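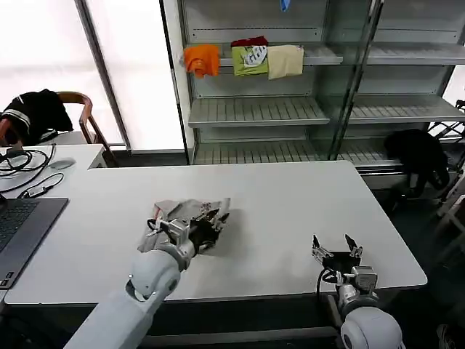
Page 8

Kemska Two-Arm Table Kit

The Kemska kit puts two arms on one table, for people building at home or in a shared workshop. You supply the table and a laptop. Any flat top with room for both bases will do, and plain white makes cloth easier to pick out.

What's in the box

2 arms with white casings
2 black grippers with mounting brackets
Gripper cables, one per side
Table clamps and hex keys
Printed setup guide

Setting up

Clamp the arms at the near edge of the table, one to each side, before you plug anything in. Leave 400 mm between the bases. Loop each gripper cable loosely at the bracket – a tight one pulls at the plug when the wrist turns. Keep the laptop and mouse on a separate desk pushed up against the table, so the arms have the whole top to work on.

Working with cloth

Start with one arm and one piece of cloth. A gripper pressing down on a gray cloth will bunch it up, and the folds spread out under the wrist. Park the other arm with its gripper open and clear of the fabric. Qistina Wattimena wrote the folding exercises in the guide, and they go from a single washcloth up to a T-shirt. Allow almost 1000 grasps before you change the finger pads.

Spares

Finger pads and cables are sold singly through Promico. For bracket questions, write to Brenda Lambert at the Kemska parts desk. The older Zolier bracket does not fit this gripper.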